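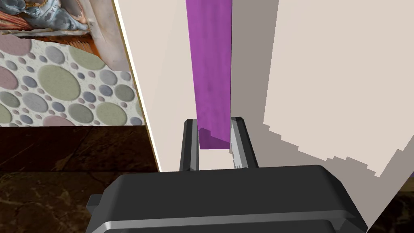
Section 5. Recording Demonstrations in the Simulator

5.1 Scope

This section describes how an operator records demonstrations for the Poltier learning package using the Skorkeck simulator. It applies to pick and place tasks with a two-finger gripper. Tasks that use two arms are covered in Section 7. The operator must have completed the station check in Section 4 before starting.

A demonstration is one complete attempt at one task, from the start pose to the release of the object. Each demonstration is saved as a separate episode.

5.2 Before You Begin

1. Sign in to the station with your own operator name. Do not record under another person's name.

2. Open the task list and select the task assigned to you. The task text appears in the upper panel.

3. Load the room set named in the task. Room sets differ in wall patterns, stone surfaces, cabinet panels and pictures on the walls. These differences are intended. Do not change them by hand.

4. Select the wrist view and confirm that both fingers and the front part of the gripper body are visible. If either finger is missing from the view, reset the view from the Camera menu.

5. Move the hand controller slowly through its full range. The arm should follow without jumps.

Note: Panel edges may look stepped or jagged at the standard render setting. This does not affect the recording. Do not raise the render setting during a session, as episodes recorded at mixed settings cannot be merged.

5.3 Recording a Grasp

1. Press Start. Wait for the tone before moving the arm.

2. Bring the gripper toward the object at a steady speed with the fingers fully open.

3. Align the gripper so that the object stands between the two fingers. For a tall block, such as the purple block shown at the start of this section, approach near the lower end and keep the long faces of the block in line with the fingers.

4. Stop when the object is between the fingers and neither finger is pressing on it. Hold this position for 2 seconds. The learning system uses the pause to separate the approach from the grasp.

5. Close the fingers in one movement. Do not open and close repeatedly to improve the grip.

6. Lift the object clear of the surface, carry it to the target area, and lower it until the contact indicator lights.

7. Open the fingers, withdraw the gripper, and press Stop.

CAUTION: Do not push the object with the outside of a finger to bring it into line. The simulator will allow this, but the episode will teach a movement that may damage a physical gripper. If the object is out of line, back away and approach again.

CAUTION: Do not pause the simulator during an episode. Paused episodes contain a gap in the time record and will be rejected at upload.

5.4 Labeling the Episode

After you press Stop, the labeling window opens. Complete every field before moving to the next episode.

Result: Select Success, Partial or Failure. Select Partial if the object was lifted but not placed in the target area.

Approach: Select the direction from which the gripper reached the object.

Retry: Select Yes if you backed away and approached again. Episodes with a retry are kept and are of value to the training set.

Comment: Enter a short remark only if something unusual took place. Leave the field empty otherwise.

Failed episodes must not be deleted by the operator. They are sorted during review.

5.5 Session Limits

A full task set consists of 700 accepted episodes, shared among all operators assigned to it. One operator should record no more than 22 episodes before taking a break. The station displays a reminder when this limit is reached.

The object's starting position changes after every episode. The room set changes after every 8 episodes. Wait until loading is complete before pressing Start. If the same room set loads twice in a row, continue as normal and enter "repeat" in the comment field of the first episode.

5.6 Upload and Review

1. Select End Session. The station checks each episode for missing fields.

2. Correct any episode marked in the list.

3. Select Upload and leave the station on until the progress bar closes.

Uploaded episodes are placed in the Parri review queue. Accepted episodes pass to the training set. Rejected episodes are returned with a reason code; see Appendix B.

Questions about task text and labels should be sent to Ah-rin Noh. Station faults should be reported to Jaime Henriques, with the station number and the episode number on which the fault occurred.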